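Bread and Bowls: A Small Table Gallery

3 Aug 2026

Welcome back, and thank you for being so patient with me while the gallery page sat empty for so long! I've been thinking a good deal about table setting at Lotavden, and the way we lay out buns and bowls for the little breakfasts, and I wanted to write a few words about it, which of course became more than a few, as it always does with me.

For anyone new, Lotavden is the shared workroom where we have been getting together since 1991, first for sewing and paper crafts and later on for pretty much anything that fits on a small table. The bread came into it by way of the Guveo breakfasts, when somebody asked what sort of bowl a single bun looks best in and we ended up talking about it until it was time to go home. I have strong opinions on this (a bowl with a bit of depth, please, so the bun settles in and doesn't go wandering off when you carry it), but I do try to hear other people out.
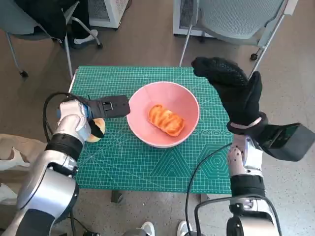
I have always liked a soft color next to a golden crust. White dishes are lovely and I own far too many of them, but they can make a bun look a little lonely, and a dark plate swallows up the shape. My first pick would be pink, and after that a pale green, like the old Zaltine set with the wide rims that I keep on the high shelf and only bring down in December. If you are hunting for bowls of your own, do pick them up and feel the rim before you buy. A thick rim is so much kinder to carry, especially when there are 40 people waiting for breakfast and you're going back and forth to the kitchen.

We have all gotten into the habit of using the craft mats as table covers too, and I'm very fond of them. They lie flat, they don't slide, and the printed squares are a great help if you like your places lined up evenly. Do give the mat a good wash before any food goes near it, and lay a sheet of baking paper down if it has seen a lot of glue in its life, as most of mine have.

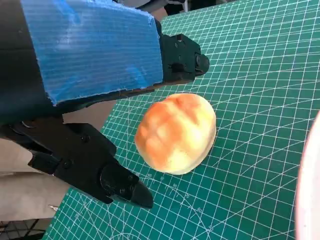 A glazed bun on the green mat, with the angle markings showing nearby.

The glaze is the part people write to me about most, so I'll put it down once more. Beat 2 egg yolks with a spoonful of milk and a tiny pinch of sugar, brush it on thinly, wait a few minutes, and brush again. That second coat is what gives you those deeper orange patches on the top. I keep the brush that came with my Hakim mixing set just for this, and it has held up beautifully through more buns than I could ever tell you.
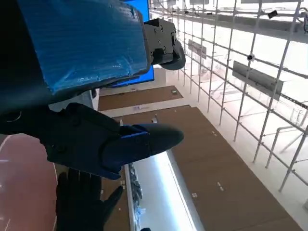

Can I glaze the buns the night before?

It's better to wait until just before they go into the oven. Shape them in the evening, cover them, and keep them in the refrigerator overnight, then let them come up to room temperature and brush them while the oven heats.

I did mean to say something about the room as well. It's bright and plain, with pale walls and plenty of floor to move about on, and I find that a plain room lets the food do the talking. There were 651 pictures in the folder when I sat down to sort them, and I'm afraid I looked at every single one with a cup of tea going cold beside me. 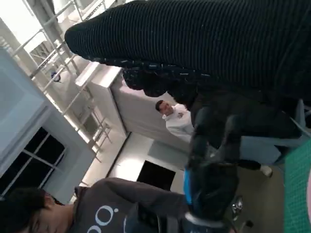

Over by the white cabinet, with the shelving rack catching the light.

The bowl templates and the full bun recipe will go up on the Lotavden page once I've typed them out properly. If you try the double glaze at home, do write and tell me how your buns came out!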